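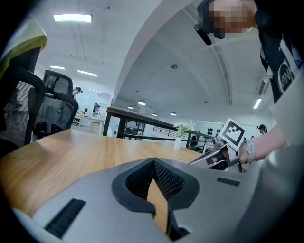 Durnlow Hand Grippers: Questions About the Marker Card Fault

Updated 30 December 2022

We have been getting the same handful of emails over and over, so the answers now live on this page. If yours isn't covered, write to the support desk and Thaddäus Wieser will get back to you, probably before lunch and possibly with a follow-up question about your screws.

What went wrong, in one sentence?
On some hand-held grippers the marker card on top worked itself out of position during a session, and the tracking software carried on as though everything was fine.

How bad is it?
Nobody has been hurt by a piece of card. The trouble comes later. If the card has tilted away from where the calibration file says it is, every recorded hand position is off by the same tilt. Train an arm on that and it will reach for the cup with great confidence and close its jaws on the air beside it. Our test arm at Nestlow did this for most of an August afternoon before anyone blamed the card. We blamed the cup first.

How many recordings are affected?
We checked 1515 sessions and pulled 637 of them. Those are marked "hold" in the Fahmy archive. Please don't train on them, even the ones that look nice.

Why didn't the software notice?
It checks whether it can see the card. It could see the card beautifully. Version 811 also compares the angle between card and jaws at the start and end of each session and complains if they differ. Earlier versions do no such thing, and the green light on them means only that a card exists.

My card is tilted. Is it broken?
Maybe not. Some mounts hold the card at an angle on purpose. What matters is whether it sits at the angle it had when you calibrated. Hold the gripper by the body, push the card gently with one finger, and let go. If it stays where you pushed it, you have the fault.

Can I tape it?
You can. Rachid Abdel Hamid taped his, and the tape held for 100 grasps and then let go during the next one. We have kept the tape. Order the Drorance clamp kit instead, which is free for anyone with an affected unit.

How do I fit the clamp?
Close the jaws and switch the gripper off.
Remove the card and the old bracket.
Seat the clamp until it clicks on both sides.
Put the card back, tighten the two screws, and run the full calibration. The quick one will not do.

Two of us work at the same table. Do we both need to recalibrate?
Only whoever had the clamp fitted. But check which gripper you pick up after the break. They look alike, and we have had two people spend a morning recording with each other's calibration.

Does the fault affect the jaws or the rubber rims?
No. If a pad is peeling or a rim has split, that is ordinary wear and has its own form.

Can I keep working while I wait for the kit?
Yes, if you do the finger test before and after every session and write both results in the log. If the second one fails, mark the session "hold" yourself. We would much rather get a short, grumpy log than a clean one that was filled in on Friday from memory.

Will I still be paid for held sessions?
Yes. The card moved, you didn't.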